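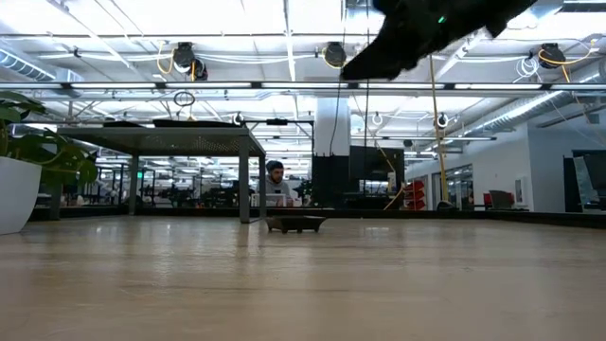
Every Table in a Shared Room Needs One Dish
02/09/2019

I have worked in shared rooms for most of my adult life. The first was a sign shop in Derneck, the second was the back half of a furniture showroom called Economou, and the current one is on the second floor of the Hiltent building, where we pay by the month and the heat works. In all of them people have argued about storage. They want more shelves and more bins, and they want labels on the bins. My opinion is that the labels matter less than people think, and that the best storage in any workroom is a small open dish on the table.

I mean a shallow one, no bigger than you need for a handful of things. It can be brown or white or any other color. It should have low sides so you can see into it from a chair. Ours lives toward the far side of the long table, where an elbow won't reach it, and it is the only container I would fight to keep.

The case for it is simple. When you are working, you take things out of your pockets and off the thing you are working on. A key, a screw, the cap of a pen, a ring if you wear one. You need both hands back in a second or two. You will not walk to a bin across the room, open it, and file the screw under screws. You will set it down on the bare table, and twenty minutes later you will sweep it onto the floor with your sleeve. If there is a dish, you drop it in the dish.

People who like labeled bins tell me this only moves the mess. I agree that it does. A mess the width of my palm is one I can live with.

At Economou we had 42 bins along one wall. I know the number because I was the one who printed the labels, over most of a November. It was a good system on paper. By spring the bins near the door were full of whatever people had been carrying when they came in, and the ones on the bottom row had hardly been opened. The labels stayed where they were and the contents moved around under them. I still own the label printer and I have not turned it on since I left.

Bins are right for some things. They are right for supplies you buy ahead and for anything you use once a season. They stack, they keep dust out, and a bright color makes them easy to point to when somebody new asks where the tape is. I would put them against a wall, away from the table, and I would not ask them to do the job of the dish.

The second thing I would keep is the riser. By this I mean a small metal table with square legs that stands on or beside a bigger one and gives you another level. Most people treat a riser as a shelf and pile it up until it can't hold any more. I think that is a waste of it. A riser works when it holds only a few flat things, the ones you want within reach but out from under your hands. Once there is a stack on it you have to lift one thing to get to another, and after that you stop putting things back.

Ours came from a restaurant supply place, Rotora, and I was against buying it. I thought we had enough furniture. What changed my mind was the amount of table it gave back. Before it came, the flat things lay on the main surface, and each of us pushed them a little farther along whenever we sat down. By Friday they had traveled to the other end and the person there was annoyed. Now they stay put.

The third thing is the plant, and I know this is where some readers will part ways with me. A plant does no work. It takes up a corner, it needs water, and it drops a leaf now and then where you don't want one. Someone here has suggested, more than once, that it go downstairs to the lobby so we could have the space.

I would keep it where it is. A corner with nothing in it does not stay that way in a shared room. It fills with a box that is going out tomorrow, and then with another box on top of that one. A plant in a decent planter holds the corner against boxes, because even careless people won't set a carton down on living leaves. I have seen people look at it with a box in their arms, turn around, and take the box to the recycling. A broad, floppy plant is better for this than a neat upright one. It takes up more air.

As for the table itself, I am in favor of scratches. We have a pale wood-toned top and it has plenty of fine ones. There was a proposal to cover it with a mat, and a quote for $258, and I voted no. A mat curls at the corners, small parts catch on its edge, and people stop wiping the surface because they think the mat is taking care of it. A bare top gets wiped. A light color also shows a dark screw from across the room, and I would give up a good deal of scratch-free finish for that.

I have left out hooks, trays, drawer dividers and the rolling cart. I have owned all of them. The cart was the worst. It rolled to wherever the last person had used it, so that the first job each morning was to go looking for the cart. The hooks were fine until we ran out of things with a hole in them.

There is one rule that goes with the dish, and without it I would not recommend the thing at all. It gets emptied at the end of the day by whoever leaves last. Emptying it takes nearly 3 minutes if people have been busy, and less if they haven't. Keys go back to the people they belong to, screws go in the screw jar, and anything that can't be identified goes in an envelope taped inside the door. After 7 days the envelope is thrown out. We have had two complaints about that in all the time we've done it, and one was about a guitar pick.

If the dish gets too full before evening, the answer is to empty it early. Please do not get a bigger dish. We tried a bowl for a while at the sign shop, and within a month it had batteries in it, and a sandwich bag of washers, and under those the spare key to the van, which we had already paid to replace.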